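Where Does Wood Get Its Stripes?

By Américo Morais
28 February 2021

Look closely at a wooden door, a ruler or a chair. You will probably find lines running along it. Some are straight and some are wavy. In places they may curve around a dark spot. These lines are called the grain, and they were made by the tree while it was growing.

How a tree gets thicker

A tree grows in two ways. It grows taller at the tips of its branches, and it grows thicker all the way around its trunk. The thickening happens in a very thin layer just under the bark. This layer is called the cambium (say it like this: KAM-bee-um). The cambium makes new wood on its inner side and new bark on its outer side.

In places with a cold winter, the tree does not grow at the same speed all year. In spring there is plenty of water, and the tree grows fast. The wood it makes then is usually pale. Later in the summer it slows down and makes wood that is darker and more tightly packed. In December the trees in a cold northern forest are hardly growing at all.

One pale band and one dark band together make one ring. In most years a tree like this adds one ring. If you find a stump, you can count the dark bands from the middle to the bark to get an idea of how old the tree was. A stump with 80 rings came from a tree that was close to 80 years old when it was cut.

The oldest stump in Loureiro wood has 331 rings. The ring for the year the tree started growing is right in the center, and it is smaller than a button.

From rings to stripes

If wood grows in rings, why does a plank have stripes?

Think of a leek. Slice it across and you get circles. Slice it from top to bottom and you get long lines. They are the same layers, but you have cut them a different way.

A tree trunk works like this too. Planks are cut along the length of the trunk, so the saw goes through the rings lengthwise. If the saw passes near the middle of the trunk, the lines come out close together and nearly straight. If it passes nearer the side, the lines spread out and make tall, pointed arches. Woodworkers call these arches cathedrals.

Wood grain is also copied. It can be printed on paper and stuck onto a shelf, or drawn by a computer for a game or a film. A copy may repeat itself. If you see the very same wavy line twice on one surface, the pattern may have been printed.

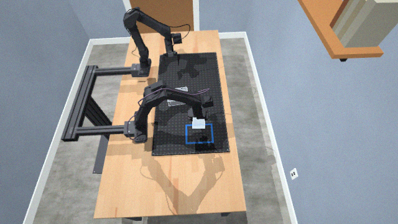
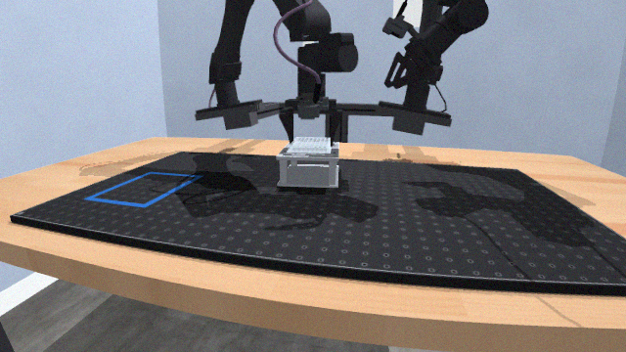

Two computer-made views of a workspace with black robot arms. The long table in the first one has a honey-colored wood grain.

What is a knot?

A knot is the place where a branch was joined to the trunk. As the trunk got thicker, it grew around the bottom of the branch and closed it in. The grain has to bend to get past, like water going around a rock in a stream. Knots are often darker and harder than the rest of the wood. If the branch was already dead, the knot can be loose, and sometimes it falls out and leaves a hole.

Light wood and dark wood

Different trees make wood of different colors. Maple and birch are pale. Walnut is brown. Cherry starts out pinkish and turns a deeper red-brown after it has been in the light for a while.

Color can change inside one tree as well. The outer part of the trunk carries water up from the roots. It is called sapwood and is usually lighter. The part in the middle has stopped carrying water. It is called heartwood, and in many trees it is darker.

Try it yourself

You will need a sheet of thin paper and a soft pencil or a crayon.

1. Find a piece of rough wood, such as an old board or a fence post. Ask before you use it.
2. Hold the paper flat against the wood.
3. Rub the side of the pencil gently over the paper until lines appear.
4. Write on the back where you made the rubbing.

Try a few different pieces of wood and compare the lines. Very smooth or varnished wood does not work well.

Words to know

Bark: the outer covering of a tree
Cambium: the thin layer where a trunk gets thicker
Grain: the pattern and direction of the lines in wood
Heartwood: the wood in the middle of a trunk
Sapwood: the outer wood, which carries water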